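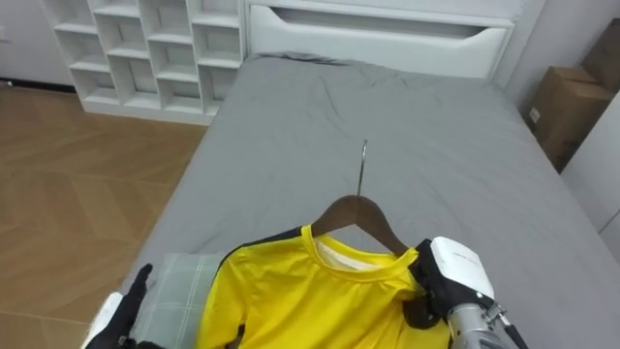
Unit 6: Dimensional Stability and Care of Knitted Garments

Reading before lab: course pack, section on loop geometry. Bring the shrinkage template and a fabric marker.

6.1 Scope

Woven fabrics were covered in Unit 5. This unit deals with weft knits, mainly single jersey, interlock and rib, and with the changes in size and shape that occur in washing, drying and storage. Warp knits are left to the second half of the course.

6.2 Structure and stretch

A weft knit is made of rows of interlocking loops. Horizontal rows are called courses and vertical columns are called wales. When the fabric is pulled, the loops change shape before the yarn itself is placed under much load. This is the source of the high stretch of knits compared with plain weaves made from the same yarn.

Single jersey stretches more across the width than along the length. It curls toward the back at the side edges and toward the face at the top and bottom edges. Interlock is thicker, lies flat and stretches less. A 1x1 rib has high width stretch and good recovery, and for this reason it is used at collars, cuffs and hems.

Recovery is a separate property from stretch. A fabric can stretch a long way and return poorly. Cotton jersey without elastane is a common case. Always report the two values separately.

6.3 Types of shrinkage

Relaxation shrinkage. Knitting, wet finishing and rolling all place the fabric under tension, mostly lengthwise. If the tension is not released before cutting, the garment will release it in the first few washes. The usual result is loss of length, sometimes with a gain in width.

Swelling shrinkage. Cotton and viscose fibers take up water and increase in diameter. The yarn then follows a longer path around its neighbors, and the loops are drawn closer together. Part of this change remains after drying.

Felting shrinkage. Limited to wool and other animal hair. The scales on the fiber surface allow movement in one direction more easily than the other, and agitation locks the fibers together. It cannot be reversed by stretching.

Heat shrinkage. Applies to thermoplastic fibers such as polyester and nylon. A fabric that has been heat set is stable up to near the setting temperature. Above that point it may contract or take a permanent crease.

6.4 Measuring dimensional change

Mark three pairs of points in each direction on a conditioned, unwashed specimen. Keep the marks away from seams and selvages. Wash and dry by the assigned procedure, condition again, and measure on a flat surface without pulling the fabric.

Dimensional change (%) = 100 x (final length – original length) / original length

A negative result means shrinkage and a positive result means growth. Keep the sign in your report. Writing "shrinkage of –4%" is a frequent error and loses marks.

Worked case. Gauge length before washing is 600 mm. After one cycle the mean of the three lengthwise readings is 567 mm.

100 x (567 – 600) / 600 = –5.5%

Across the width, the same specimen reads 606 mm, a change of +1.0%. The pattern of lengthwise loss with slight widthwise growth points to relaxation as the main cause. One cycle is not enough to confirm this. Repeat until two readings in a row agree.

6.5 Spirality

In single jersey made from singles yarn, the wales may lean to one side after washing. The cause is residual twist in the yarn. In a finished shirt the side seams move toward the front and back of the body. Spirality is reported as an angle or as a percentage of the garment length. Plied yarn, lower twist and compacting all reduce it. Interlock and rib are largely free of the fault because the loops on the two faces balance each other.

6.6 Drying and hanging

A wet cotton knit can hold more than its own dry weight in water. If it is hung by the shoulders, that weight acts along the wales and the body grows in length. Heavy knits should be dried flat. Light jersey may be line dried from the hem.

For storage, the load is only the weight of the dry garment, but it acts for much longer. Three points matter:

Hanger width. The ends should stop short of the sleeve seam. An end that goes past the seam leaves a raised point in the sleeve head.

Neck opening. Insert the hanger from the hem where the neck is narrow. Forcing it through the collar can overstretch the rib and break the stitches in the neck seam.

Garment mass. Heavy sweaters are folded. Light jersey can be hung or folded with little difference.

Tumble drying increases shrinkage in cotton knits because agitation helps the loops reach a relaxed state. Growth from hanging and shrinkage from tumbling can partly cancel, so the drying method must be stated with every result.

6.7 Lab assignment

Each group receives four fabrics, identified by code name only:

Goltirell – single jersey, cotton
Surnelar – 1x1 rib, cotton with elastane
Osman – interlock, polyester and cotton
Furora – single jersey, viscose

Run 7 wash and dry cycles on each. Record length and width change after every cycle, and spirality after the first and last. Plot the change against cycle number, one chart per fabric, with length and width on the same axes.

The written report is limited to 2,000 words, not counting tables and charts. State which type of shrinkage is dominant in each fabric and what evidence supports the choice. Raw readings go in an appendix. Reports are due in January, at the first lab session after the break.

6.8 Review terms

course, wale, gauge length, relaxation, residual twist, heat setting, compacting, recovery, conditioning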